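Tawhiri: A Browser-Based Player for Audio and Video Feeds
Final Project Report, Web Applications II
Submitted by Bohdan Lytvynenko
2025-12-03

1. Background

Tawhiri is a web page that plays audio and video feeds. A user pastes in the address of a feed, the page reads it, and the episodes show up in one list with a player at the bottom. The project started from a complaint in our first lab meeting. Several of us follow shows that publish audio on one site and video on another, and keeping track of what we had already heard meant keeping several tabs open.

The course required a working site, a written report, and a test with real feeds. I chose to leave out user accounts on other services, comments, and anything to do with recording. There are plenty of tools for making a show. I wanted to work only on the listening side.

2. How it is built

The server is a small Python application with a SQLite database. The front end is plain JavaScript without a framework. I tried one framework in the first week and dropped it after I spent most of my time on build settings.

There are three parts. The fetcher downloads feeds on a schedule. The parser, which I named Culter, turns each feed into rows in the database. The page itself asks the server for those rows and draws the list.

Culter took the longest. The RSS format looks simple, but feeds in the wild do not follow it closely. Some give the length of an episode in seconds, some in hours, minutes, and seconds, and some leave it out. Dates were worse. My first version rejected any feed with a bad date, and too many shows disappeared from the list. The current version keeps the episode and puts it in the order it had in the feed.

Saving the playback position was the feature I cared about most. The page sends the current position to the server when the user pauses, when the tab is closed, and at regular intervals during playback. If the connection drops, the position is held in the browser's local storage and sent later. When the two disagree, the newer one wins.

3. Video

Video feeds share the same list as audio feeds. Selecting a video episode opens a larger player above the list, and the user can shrink it and keep listening. Preview stills are shown in pairs under the episode title. If a feed does not supply stills, the title stands alone.

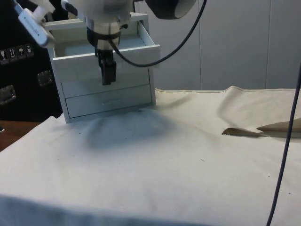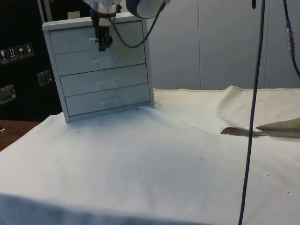
Figures 1 and 2. Robot arm with a black gripper at a small white drawer unit.

The stills are scaled down on the server before they are sent. At first I let the browser do the scaling, and the list was slow to scroll on my phone. Seeking in long videos depends on the host. Where the host supports range requests, the player can jump to any point. Where it does not, the player has to wait for the file to download up to that point, and I could not find a good way around this. The player shows a gray bar for the part that can be reached.

4. Testing

I collected 439 feeds for the test set, mostly from public directories and from lists that classmates sent me. They were loaded into an empty database in one run. The errors from that run went into a spreadsheet, sorted by cause, and I worked down the list from the most common cause to the least.

The server waits 800 milliseconds for a first response and then moves on to the next feed. Slow feeds go to the back of the line and get a longer wait on the second pass. Before I added this, one dead host could hold up the whole run.

For the user test, two classmates used Tawhiri in place of their usual apps. One of them, on a Mac, found that the space bar scrolled the page when the list had focus. The other imported a subscription file and got every feed twice. Both problems are fixed. They also asked for playback speed control, which I added, and for a sleep timer, which I did not have time for.

5. Hosting

The site ran on my laptop until the middle of the semester and then moved to a shared lab server called Sernonetti. The move broke the scheduled fetches, because the server's clock was set to a different time zone than my code assumed. All times are now stored in UTC and changed to local time in the browser.

6. Problems that remain

Search only looks at titles. Searching descriptions works on my test database but is too slow to leave turned on.

Feeds that need a password are not supported.

The page has not been tested with a screen reader. The buttons have labels, but I do not know how the list reads out loud.

Culter is now a single file of 775 lines and should be split up. The date handling could be its own module.

7. Source code and notes

The code is in the course repository in the folder tawhiri. The README covers setup and the two settings that have to be changed before the first run: the database path and the contact address sent with each request. The error spreadsheet is in the docs folder. The test feed list is in the same place, as an OPML file that can be imported from the settings page.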